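3. Loan Periods and Course Reserves

Orkwood College Library holds 320 titles on course reserve, most of them in print. 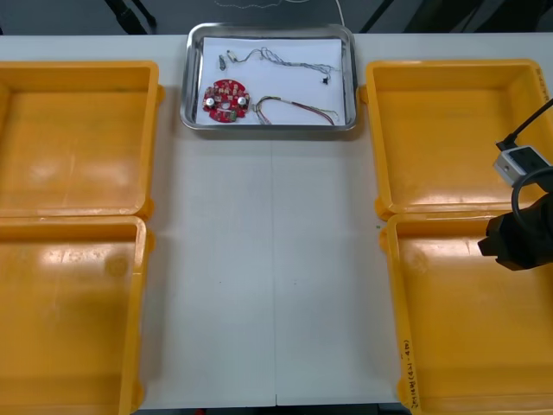 Until July, reserve items were lent for 3 hours and could not leave the building. Kovalchuk and Lehtinen found that short loans of this kind favor students who live near campus. We therefore moved 100 titles to an overnight loan and left the rest unchanged. Checkouts were taken from the Cleller catalog, and renewals were counted as new loans. We compared checkouts per title for both groups.

Overnight titles were borrowed less often but by a wider set of students. Evening courses at the Flistovden site made up much of the difference. Late returns rose in the first weeks of term, a pattern also noted by Nazarenko, and were highest for nursing texts.

2 comments
Share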